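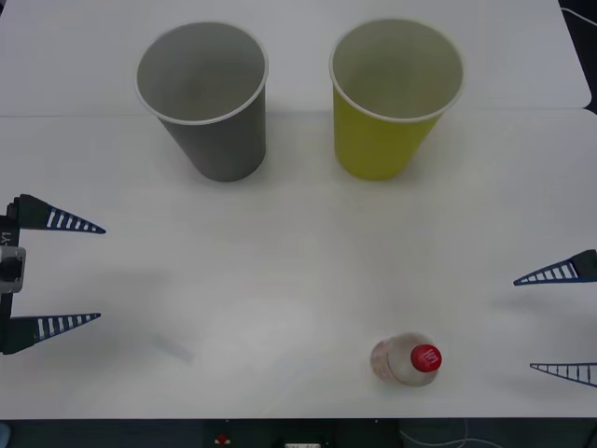
Two cups, one bottle and a pair of grippers at the sorting table.

Home | Newsletter | Past issues | Contact

27 April 2023
By the Sesora newsletter desk

Can a robot tidy your kitchen yet? I went along to the Lisitz workshop this April hoping for a yes, and I came home with a cheerful "bits of it"!

The chore I wanted to see was sorting the recycling. Anyone who has done it at our depot knows the drill – lids in one place, bottles in another, and some tiny piece of plastic that gets away from you every time.
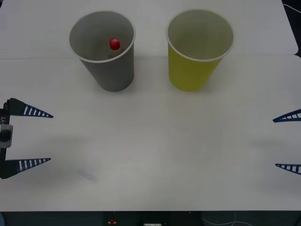 Bottle caps are my favourite test of a household machine. They're small, they roll, and a person's fingers deal with them while the brain is on dinner. So I was delighted by the little red piece sitting in the grey cup, with the yellow one beside it still empty. It's a modest bit of housework, but I'd gladly hand it over.

Could it do my whole blue bin? I doubt it. Mine has squashed cartons and sticky jars in it, and the neighbours' is worse. I'd give it five years, maybe six, and I'll be first in line.
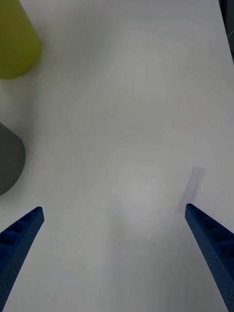
Blue fingers open over the table, with a thin clear strip near one tip.

Comments (2)

Matić: Great read. Wake me when it folds a fitted sheet.

Tandon: We'd love one for the parts bench at work. The colour of the cups is a smart idea too – my kids could follow that.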